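Canteen tables, surface and edge notes
March, started 9:40

Second pass on the square tables with the marble-pattern tops. Loan Thân wants a decision on refinishing before the Pollthorpe order goes in, so these notes are for her and for whoever does the edges.

Tops. Pinkish-beige ground, orange-red and white veining. The pattern hides tea marks well, too well for inspection by eye under the ceiling lights. Switched to a hand lamp held low from the window side and found dull rings on table 2 that I had missed last time. Wiped with Clisto diluted as on the label, left ten minutes, wiped again with plain water. Rings fainter, still there under the lamp. Did not go stronger. Tươi Ung tried 600 paper on an offcut from the same supplier and it took the gloss off for good, so no abrasives on the tops until we have a polish that brings it back.

Edge strip. Thin, red. Checked by running a thumbnail along the joint. Table 1 sound on all sides. Table 2 lifts slightly at one corner, enough to catch a cloth. Glued with the Khúc contact adhesive and taped. Leave the tape on overnight.

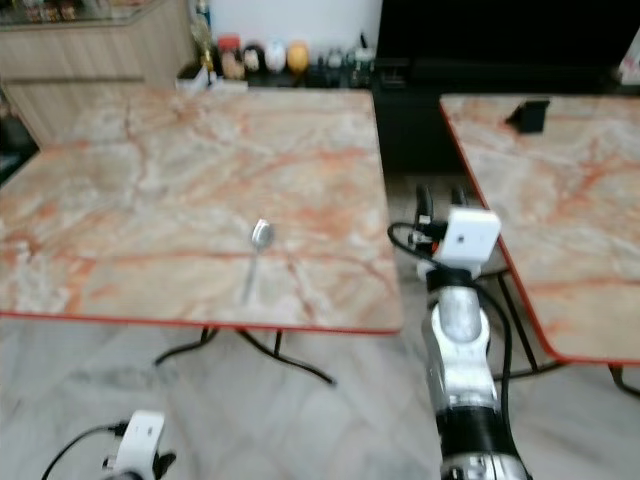
Bases. Black metal, splayed legs. Table 1 rocked when pressed at the corner. Turned it a quarter and the rock went away, so the fault is in the tile floor and the base is probably true. Put a felt pad under one leg anyway. Bolts on both bases took less than half a turn.

Spacing. We keep a narrow gap between tables so the edge strips do not rub. Last year they were pushed together and that is where most of the edge damage came from. Tươi suggests marking leg positions on the floor with small dots - fine by me if it is something that comes off the tile.

Cutlery test. Dragged a spoon handle across each top with normal hand pressure, ten strokes. No mark on either. Same with the bowl of the spoon, face down. Gray smear on table 1, came off with a dry cloth, so metal transfer and no scratch.

Costs. Nikarholm quotes 407 per replacement top, delivery extra, or 300 if we take them without the edge strip and fit our own. Full set comes to 2,868 with delivery. Hard to justify for one lifted corner and some rings.

To do: tape off table 2, press the corner again. Ask Nikarholm whether they sell the red strip by the roll. Repeat Clisto on the rings, 20 minutes this time. Loan to confirm the Pollthorpe cutoff.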